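Home demonstrators wanted – Orkonton project

Testness is looking for people to show household tasks to a robot by hand. You hold a gripper in one hand or in each hand, depending on the task, and do an ordinary job with it: picking up clothes, moving a bag, putting something where it belongs. The gripper records what it sees and how it moves, and we use the recordings to teach a robot arm the same task later on.

The work is done in your own home, in whichever room the task calls for. Bedrooms are most in demand at present, as folding and tidying make up the larger part of the list.

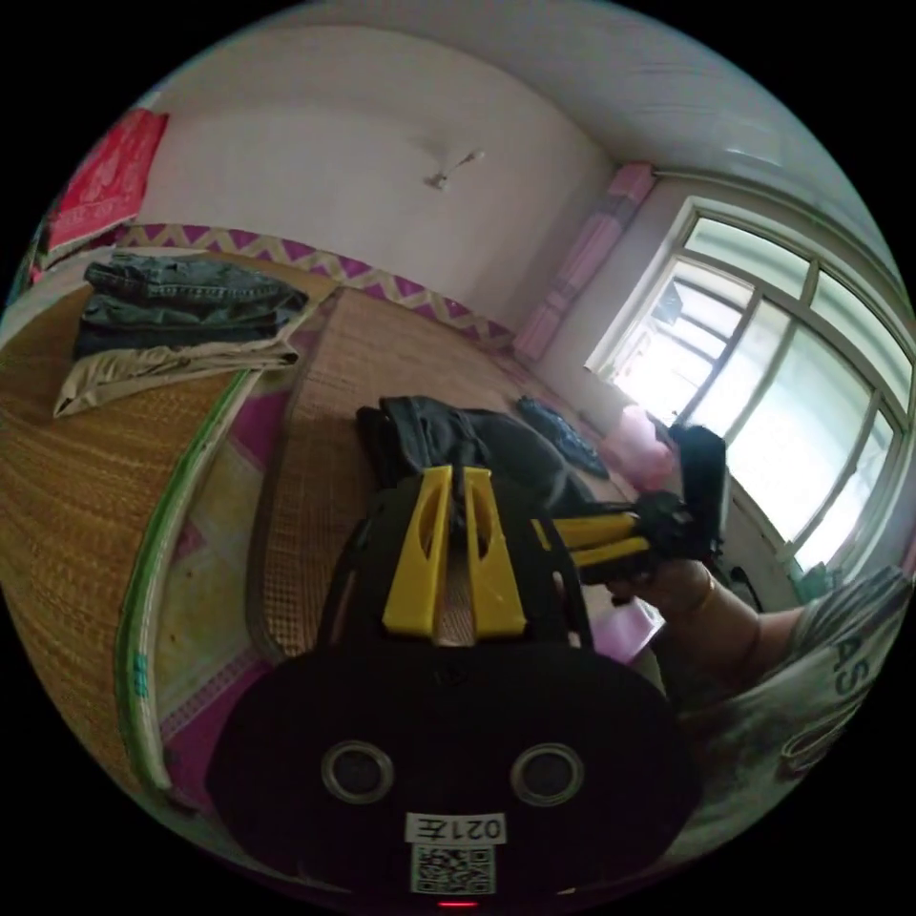 You do not need any experience with robots. You should be 18 or over, able to stand and reach for up to 40 minutes at a time, and willing to repeat the same short task many times. We pay by the hour, including the two hours of training, which Brisa Beltrán runs at our Barajas office on a Wednesday evening.

We ask for slow, steady movements. Close the fingers fully before you lift, and let go only when the item is resting on something. If you drop it, carry on and mark the attempt as a miss – misses are kept and paid the same.
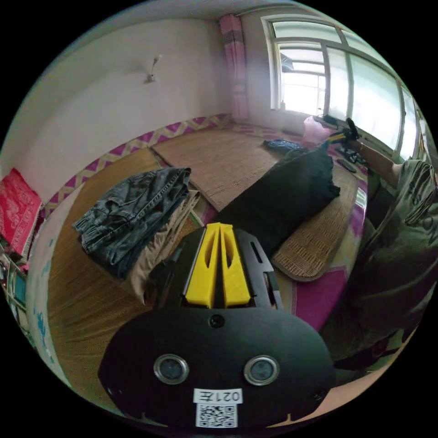

Do I have to tidy the room first?
Leave it as you normally have it. We only ask you to put away letters, bank cards and family photographs before you start recording.

Anyone else who lives with you must sign a consent form if they may come into view. Forms are sent out with the kit. So far 619 sessions have been accepted, and we hope to add to that before the project closes in November.
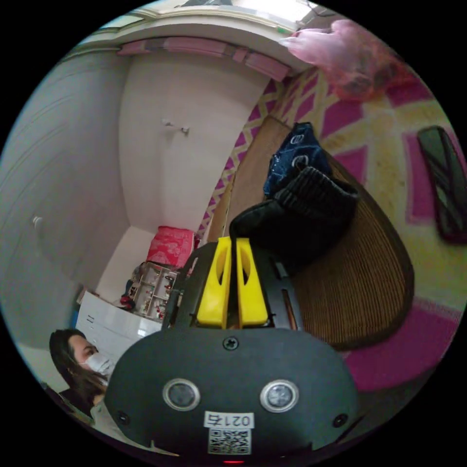
Yatziri Serrano found the first hour the hardest, and said that her wrist was tired until she stopped squeezing the trigger so tightly. After that, she said, soft things like cloth were easier than she had expected, and bags with handles were the worst.

To apply, write to Estrella Esquivel with your name, the area you live in and the hours you have free. Please say if you are left-handed.

Contact: Estrella Esquivel, Testness | © Testness | Back to top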